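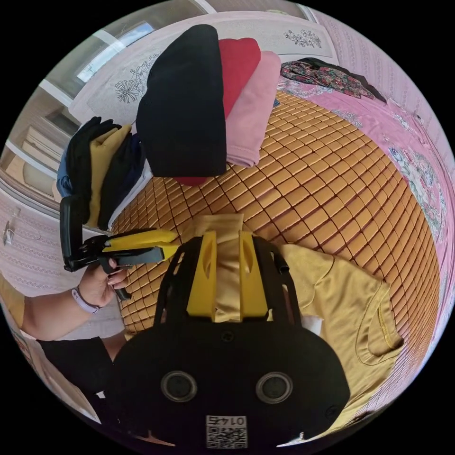 Fovitz says folding robots will ease the load at its Tosar laundry. Workers want to see it in writing

TOSAR – Fovitz, the commercial laundry company that washes and folds for gyms, small hotels and a growing number of households, plans to put two robotic folding stations into its Tosar plant in July. The company says the machines will take over the dullest part of the job. It has not said what the people who do that part now will be doing by the end of the year.

The plant employs 103 people, most of them on the finishing floor, where clean laundry is sorted, folded, bagged and matched to tickets. The stations are part of a system called Nania, and Fovitz presented it to staff at a meeting last month with a short slide deck and a longer video.

The video drew the most questions. In it a pair of robot arms folded a T-shirt, set it on a pile and reached for another. Asked whether the footage was shown at normal speed, a manager told the meeting he would find out. Three people who were there said they have not heard back.

Fovitz did answer the question when it was put to the company for this story. The video was sped up. At normal speed, according to operations director Birthe Hjaltested, a Nania station currently needs almost 90 seconds to fold a plain short-sleeved shirt that arrives right side out. She would not give a figure for shirts that arrive inside out, or balled up, or with a sock in the sleeve, and said those items would be "routed to a person" for now.

That puts the station well behind anyone on the finishing floor. Hjaltested does not dispute this. She said the comparison misses the point because a station can keep going through the night, when the plant is closed and the dryers are off, and because the system is expected to get quicker as it is given more examples to learn from.

The examples are where the plan has already changed how some people earn their money. Since the spring, Fovitz has been paying people to fold clothes at home with hand-held grippers, black tools with a pair of yellow fingers at the front. A camera on the tool records the work from close up. There is one gripper for each hand, and the clothes can be the folder's own. The bed will do for a table. The recordings are then used to train the stations.

A person doing this gives up their fingertips. You pick up a hem by closing two stiff jaws on it, which means coming at the cloth from the right angle and letting go at the right moment, and then you do it again on the other side. Workers who have tried it say the first evening is slow and mostly spent dropping things.

Fovitz pays 60 cents for each accepted recording. A rejected one pays nothing, and several folders said they had been given no reason when a recording was turned down. The company describes the work as "flexible extra income" and says many of the folders are current finishing staff or members of their households. It would not say how many.

There is an obvious awkwardness in asking finishing staff to do this, and it came up at the meeting. The skill Fovitz is buying by the clip is the same one it pays for by the hour on the floor. A person who has folded towels and shirts for years knows how to shake a garment once so it lands flat, and how to find the shoulder seam without looking. The hourly wage covers that for as long as the person is employed. The recordings can be used for as long as the company likes, and the agreement folders accept before their first session says so in its fourth paragraph.

Hjaltested said the agreement was reviewed by outside counsel and that no one is required to take part. She also said taking part, or not, has no bearing on shifts. When asked if that was written down anywhere, she said it was company practice.

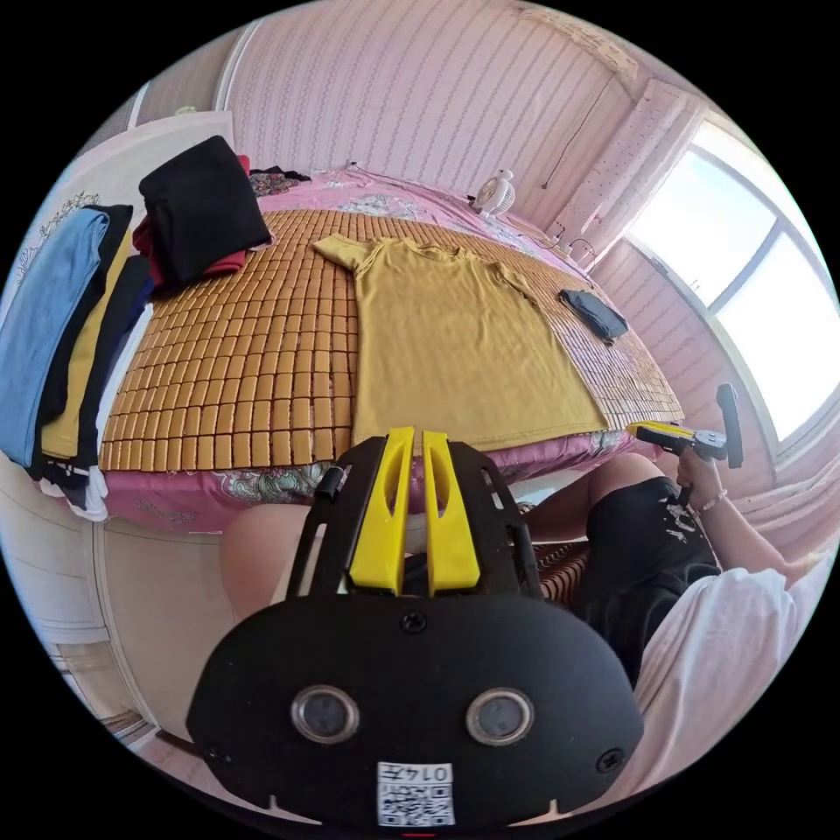
Nestor Buenaventura said he would believe the part about easing the load when he saw a schedule with the same hours on it. He has no quarrel with a machine that folds gym towels at two in the morning, he said, but he has sat through presentations before, and the last one, for the automatic bagging line, also promised that people would be moved to "more rewarding tasks." Most of those tasks were clearing jams. "They gave us a stick for it," he said. "I am not joking, it came with a stick."

The bagging line is worth a closer look, since Fovitz itself brings it up as a success. The company says output went up after it was installed and that no one was laid off. Both statements appear to be true. Former employees point out that people who left that year were not replaced, and that the evening shift, which paid a little more, was folded into the afternoon one. The company confirmed the change to the shifts and said it was unrelated.

Fovitz is making the same promise again. A notice posted by the time clock says there are "no planned layoffs connected to Nania." It does not mention hours, shift premiums, or jobs that go unfilled. It also has no end date, and Hjaltested declined to add one, saying the company could not tie its hands in a business that depends on hotel bookings.

What the new jobs would look like is also unclear. Under the current plan each station will have an attendant, who loads the bin, pulls out the items the arms cannot handle and refolds whatever comes out crooked. The slide deck calls this role "fold quality lead." The pay grade is listed as "to be confirmed." Staff asked whether the refolding would count toward an attendant's own daily target, and were told that targets would be reviewed once there was enough data.

The plant in nearby Villanueva may offer a hint. Fovitz ran a single trial station there over the winter. The company says the trial met its goals but has not released the goals. Two employees at Villanueva, who asked not to be named because they were not cleared to speak, said the station worked well on pillowcases and badly on anything with a hood, and that on busy mornings it was switched off and the table next to it was used instead. Fovitz said the station was paused at times for software updates.

None of this means the machines will fail. Cloth is hard for robots, and a system that can fold a wrinkled T-shirt at all would have been a surprise in this business not long ago. If enough people at home keep sending in recordings, the times may well come down. The trouble is that the gains are being described with great confidence, and the parts that matter to the finishing floor are still listed as to be confirmed.

There are some practical questions as well. The stations need floor space, and the spot marked for them on the plan is where the sorting carts are now parked between loads. They also need good, even light, so the high windows on that side will be covered. Workers were told about the carts. They learned about the windows from an electrician who came in to measure.

Staff have asked for a second meeting before the stations arrive, and for four things in writing: hours, pay for attendants, how refolded items will be counted, and what happens to recordings made by a person who later leaves the company. Fovitz said it welcomes feedback and has set up an email address for it.

Hjaltested said a second meeting was "certainly possible" and that she hoped people would come with an open mind. As of this week it had not been scheduled. The home folding program is still taking applications.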